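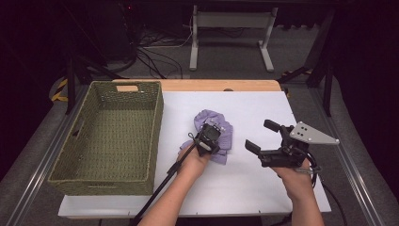 손잡이 구멍이 있는 직사각형 바구니와 연보라색 천

조스트데일, 가정용 섬유 분리수거 10월부터 전 구역 확대

조스트데일시가 10월부터 가정용 섬유류 분리수거를 시 전역으로 확대한다. 시 자원순환과는 지난봄부터 7개 구역에서 진행한 시범 수거 결과를 정리해 본사업 시행 계획을 확정했다고 밝혔다.

시범 사업에는 3513가구가 참여했다. 이 기간 수거된 섬유류는 거의 276톤으로, 품목별로는 의류의 비중이 가장 컸고 침구류와 수건, 식탁보 등 생활 직물이 뒤를 이었다. 신발과 가방은 이번 집계에서 제외됐다.

수거 대상은 면, 마, 모, 합성섬유 및 혼방 직물이다. 찢어지거나 얼룩이 남은 제품도 배출할 수 있다. 다만 기름이나 페인트가 묻은 천, 곰팡이가 핀 직물, 충전재가 든 베개와 매트리스는 종전대로 일반폐기물로 처리한다. 커튼은 금속 고리와 레일 부속을 제거한 뒤 내놓아야 한다.

배출 시에는 직물을 완전히 건조한 상태로 투명 봉투에 담아 입구를 묶는다. 봉투 하나의 무게는 성인 한 명이 들 수 있는 정도로 제한된다. 단추와 지퍼는 떼지 않아도 된다. 수거 차량은 오전 7시부터 운행하며, 공동주택은 단지별 지정 보관소를, 단독주택은 기존 재활용품 배출 장소를 이용한다.

수거한 직물은 발토넨 선별장으로 운반된다. 선별장에서는 재사용이 가능한 제품을 먼저 분리하고, 나머지를 섬유 조성과 색상에 따라 나눈다. 모와 면의 비율이 높은 직물은 해섬 공정을 거쳐 재생 원사의 원료로 쓰이고, 조성 판별이 어려운 혼방 직물은 흡음재와 단열재 제조업체에 공급된다. 선별 공정의 운영은 스톤디크가 맡는다.

오르보키 킨누넨 자원순환과장은 “시범 구역에서 반입이 거부된 봉투는 대부분 젖은 직물이 섞인 경우였다”며 “한 봉투의 수분이 같은 적재함의 다른 직물까지 오염시키므로 건조 기준은 예외 없이 적용한다”고 말했다.

시는 확대 시행에 맞춰 공동주택 단지에 밀폐형 보관함 1175개를 설치한다. 보관함에는 빗물 유입을 막는 이중 덮개와 하부 통기구가 적용된다. 설치 작업은 북부 구역에서 시작해 남부 구역 순으로 진행된다.

가정에서 나온 직물을 배출일까지 모아 두는 용기에는 별도 규격이 없다. 에로 락소넨 스톤디크 공정관리팀장은 통풍이 되는 용기를 쓰고 세탁을 마치지 않은 의류와는 따로 보관할 것을 권했다.

구역별 수거 일정과 품목표는 각 가구에 우편으로 발송되며, 대형 침구류의 방문 수거 신청은 시 민원 창구에서 받는다.

푸스피타 우이산 기자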